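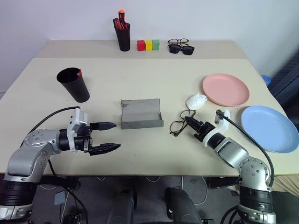
Wing-yan Lai said that she always knew where her glasses case was and almost never knew where her glasses were, and that the two facts had stopped seeming strange to her years ago. Several other participants made the same point in different words. We take it as the starting point for this section, which deals with the gap between the place a household has set aside for an object and the place where the object spends most of its time.

Figure 2. Open gray felt glasses case on a tabletop, with two pairs of eyewear near the back of the table.

4.2 Assigned places and resting places

We use "assigned place" for the spot a person names when asked where something belongs, and "resting place" for the spot where it was found during a visit. The 38 participants were asked for the assigned place of their glasses at the start of the first interview, before we walked through any rooms. Most answered at once. The usual answers were a case, a bedside drawer, or a shelf near the front door. Mei-kuen Tai named a case but added that it was for travel, and on reflection she could not say where the glasses belonged on an ordinary day.

Resting places were harder to sort. Participants who wore glasses only for reading tended to leave them where the reading had stopped: on the arm of a couch, on top of the mail, next to the stove. Those who owned both clear glasses and sunglasses often put the two down together, so that one pair marked the location of the other. An open case on the same surface, as in Figure 2, does not tell us which pair it is meant for, and in our coding an open case was recorded separately from any eyewear near it.

We had expected the distance between the two kinds of place to predict how often people reported searching. It did so only weakly. Pak-hei Siu kept his glasses in a different room from their assigned drawer and reported no searching at all, for the reason that he always left them on the same windowsill. In effect the windowsill had become the assigned place and the drawer survived only as an answer to the question. King-fai Wei, whose case and glasses were usually on the same desk, searched every morning. The desk was shared with two children and was cleared at dinner time by whoever needed the space.

Clearing came up again in the second interview. Shared tables were cleared quickly and by category, with pens going to a holder and small toys to one side, and glasses fit poorly into this kind of sorting. They are fragile enough that people do not want to put them in a bin, and personal enough that people do not want to put them away on someone else's behalf. The common solution was to push them to the back of the table. Po-yen Chiu called this "parking" and said it worked until someone parked something else in front of them.

Cases played a smaller part than we had assumed. In 6 homes the case was used daily. Elsewhere it was kept in a bag, or had been taken over for other things such as earbuds, coins, or spare keys. Soft cases that stand open were used more than hard ones with a spring hinge, though the owners of soft cases were also older on average, and our sample does not allow us to separate the two effects.

Each interview lasted 40 minutes, and the second was held on a Wednesday wherever possible so that weekend cleaning would not affect what was on the tables. Participants were asked not to tidy beforehand. Some did anyway, and those visits are marked in the coding sheet and left out of the comparison in the next section.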